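Projects > Textiles > Second Year > Wear and Pilling in Brushed Cotton

Wear and Pilling in Brushed Cotton Shirting
January 4, 2019

2. Materials and method

Brushed cotton is raised on one or both faces by wire rollers, which pull fibre ends out of the yarn. The raised ends trap air and give the cloth its soft handle, but they also tangle under rubbing and form pills. Two fabrics were compared: Brevura, raised on one face, and Antal, raised on both. Discs were cut from each and rubbed against a wool abradant on the Darex tester in the workshop.

Each disc was given 4,000 rubs and inspected every 567. The last interval was therefore shorter, as the counter was stopped by hand at the full total. Discs were left in the conditioning room overnight before weighing.

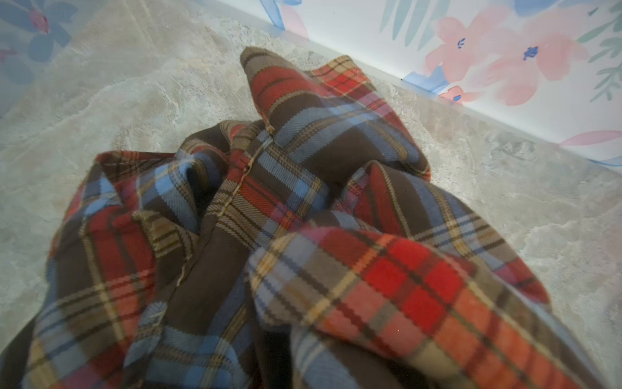
Pilling was graded by eye under a side lamp, on the five-step scale used in the course handbook. Pattern affects this grading more than was expected. On a tartan such as this one, with red and sky blue bands crossing on dark brown, a small pill is easily lost where two colours meet, and folds in the cloth bend the lines and make it harder still. All discs in the main test were therefore cut from undyed cloth.

3. Results

Antal began to pill at the first inspection and Brevura at the third. By the end of the run Antal had dropped to grade 2, while Brevura held at grade 3. Weight loss was small in both fabrics – less than the spread between discs of the same cloth – and is not treated further.

A second set was washed at 30 degrees with Dultell liquid, seven cycles in all, before rubbing. Washing lowered the grade of Brevura by half a step. Antal did not change.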